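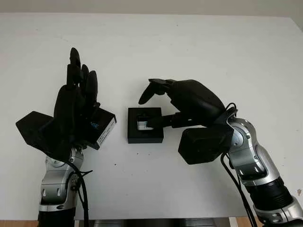
Plerken Club Basketball Scoreboard Set

The Plerken is a portable scoreboard for school gyms and small clubs. It shows the score, the game clock, the period, team fouls and time-outs left. One person can run it from the scorer's table, and a parent who has never done it before will learn the main buttons during the warm-up.

We make it at Thygesen since the club in Florkov asked us for a board which can be put away after the game. Their hall is used for badminton and dancing also, and nothing was allowed to stay on the wall. Many halls have the same rule, so the Plerken stands on its own folding legs, and the wall bracket is sold separately for those who want it.

What is in the set

The set contains the display, the folding legs, the control desk, a mains lead and a carrying bag for the desk. The control desk talks to the display by radio. There is also a cable in the bag, and we advise to use it in halls where many wireless microphones are in use. If the cable is plugged in, the radio switches itself off and you don't have to change any setting.

The buttons for home are on the left side and the buttons for visitors on the right side. When your table sits opposite to the display, this can be confusing — you can swap the two sides in the menu before the game, and the display will stay as it was.
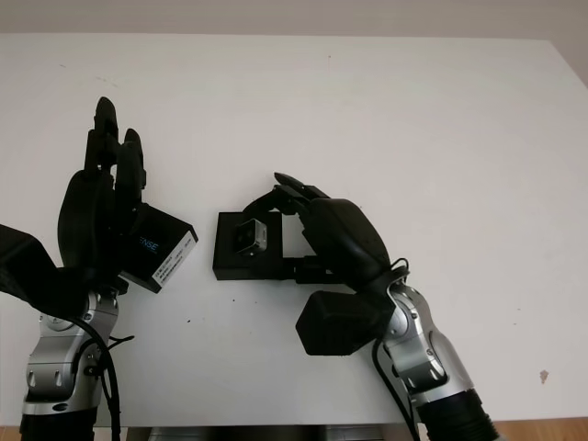 Correcting a mistake is done with the grey button. Hold it and press the score button, and one point is taken away. The clock is not stopped by this. We made it so because in the first version the clock stopped with every correction, and the referees did not like it at all.

Clock and fouls

The game clock counts down and shows tenths in the last minute. You can set the length of the period freely, which is useful for mini-basketball, where every league seems to have its own idea. Team fouls are shown up to 5. After this the number stays lit until the period ends, and then it goes back to zero by itself. Time-outs are shown as small lamps under the score, 3 for each team, and you may turn off one of them in the menu if your rules allow only 2 in the half.

The horn sounds at the end of each period. It has a quiet level for training and a loud level for games. You can sound it also by hand for substitutions.

A shot clock is not included. The Plerken can be connected to a pair of Cilberg shot clocks, which stand on the floor behind the baskets or hang above them. They stop and start together with the game clock, and the reset button is on a separate hand piece, so a second person at the table is needed.

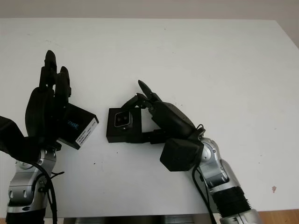 Source: Thygesen

What the clubs say

"We had the old flip numbers until last October," writes Gizella Boros, who coaches the under-14 girls in Florkov. "The girls in the corner of the court could never read them. Now they look up and know how long they have. I must say they also argue less with the table."

Baldur Þrastardóttir keeps the score at the home games of the same club. She asked us for bigger numbers on the control desk, and from this season the desk has them. She would like a light on the desk too, for halls where the table stands in a dark corner. We are working on it, but we cannot promise when it will be ready.

Care and storage

Wipe the front with a soft, slightly damp cloth. Do not use spray cleaner, as it can go behind the front cover. Please let the display stand upright in the store room, with nothing leaning on it. Balls are not a problem for the front cover during normal play, but it is not made for a ball thrown on purpose.
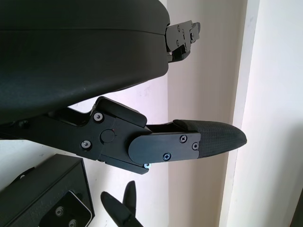 3 min read

Price and ordering

The full set costs 2540 euros, with delivery to the hall door. The Cilberg shot clocks and the wall bracket are added to the order at their own price. Clubs which order before the start of the season can pay in two parts.

Spare parts are kept for all versions of the Plerken, also the first one. When you write to us about a repair, please give the number from the back of the display and tell us if you use the radio or the cable. If the desk alone is faulty, send only the desk.

Related items

Cilberg shot clock, pair
Wall bracket for Plerken display
Spare control desk
Extra cable for control desk
Possession arrow for scorer's table
Team foul markers
Flip scoreboard for training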